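Search this guide Enter keyword Go

Section 4. Setting up the desk and vanity corner

This section covers the Brernulcombe shelving unit once it has been fixed to the wall, together with the separate vanity table and mirror.

1. Check that each shelf is level before anything goes on it. Adjust the shelf pegs if needed.

2. Stand the vanity table beside the unit, with its drawers facing the room. Leave at least 300 mm between the two so the chair can turn.
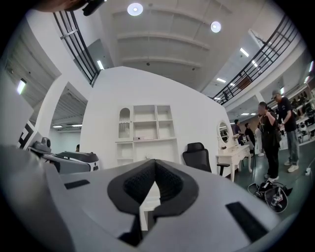
3. Place the mirror on the vanity table and tighten both fixings by hand. Do not use a power driver.

4. Push the chair in and check that the armrests clear the desk edge. If they catch, lower the seat.

CAUTION: Do not lift the vanity table by its legs. Two people should carry it by the top, with the drawers taken out.

5. Put the heavier items on the lower shelves first. Small boxes can go higher up.

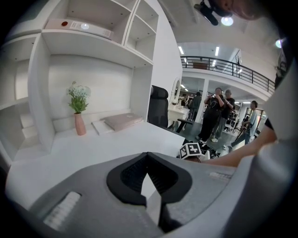 6. Keep vases away from laptops and sockets. Fill them at the sink and dry the base before putting them back.

7. Wipe the desk with a damp cloth. Bleach will yellow the white finish.

Note: Spare shelf pegs are ordered under part number 66, glass door hinges under 69.

Section revised by Volkan Özkan, October 21, 2016

Related sections
Fixing the unit to the wall
Fitting the glass door
Drirau chair: seat height
Care of white surfaces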